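How I Set Up a Small Gooseneck Lamp for Evening Work

I do most of my drawing after 7 p.m., and for years I did it under one ceiling light with my own head in the way. Then my friend Fitriani Purba moved to a smaller place and passed her little blue desk lamp on to me (she swears she doesn't miss it!). It took me a few evenings of fiddling to get the light where I wanted it, so I'm writing down what works.

Step 1. Clear the table and park the base

Take everything off first, even the pencil cup. I draw with my right hand, so you'd think the lamp goes on the right, but then my hand throws a shadow over every line. Lefties want it on the right, righties on the left. Set the base down flat and give it a little nudge to see if it rocks.
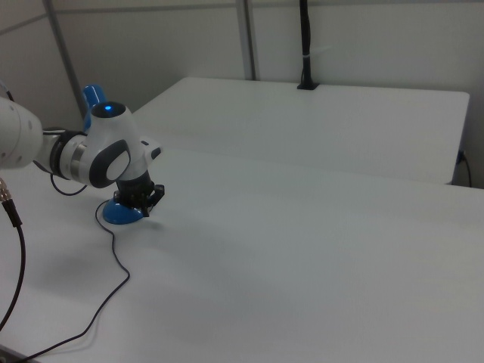

Does a bendy lamp need a heavy base?
It needs one heavy enough that the head can lean out over your paper without tipping. If yours wobbles, turn the base so the head leans over its widest part, or shorten the reach.

Step 2. Bend the neck in two moves

I used to grab the shade and yank, and please don't, it's hard on the spot where the neck meets the head. Hold the base with one hand and bend the lower part of the neck up and out. Then move your hand higher and curve the top back the other way, so you end up with a lazy S. Aim the shade down at the table and a bit to the side, never toward your face.

Now switch it on and look at the tabletop before you put any paper down. A white table is great for this, you can see right where the bright patch sits and where it fades to gray. Keep tweaking until your paper will land in the bright part. 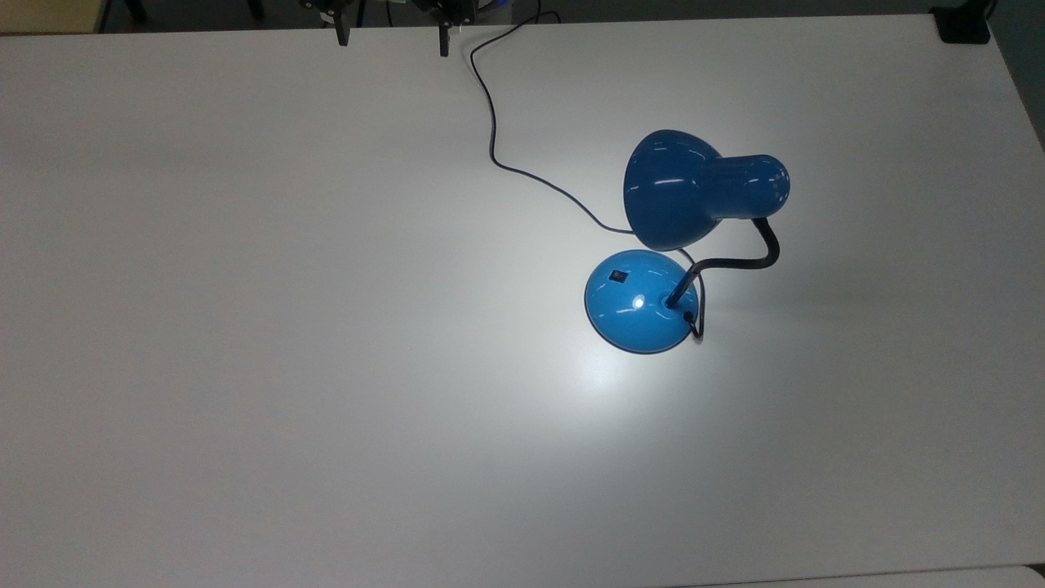 Step 3. Test it with real paper

Glossy paper will glare at you, so tilt the shade a little at a time until the shine slides off the page. I leave mine 12 inches above the sketchbook.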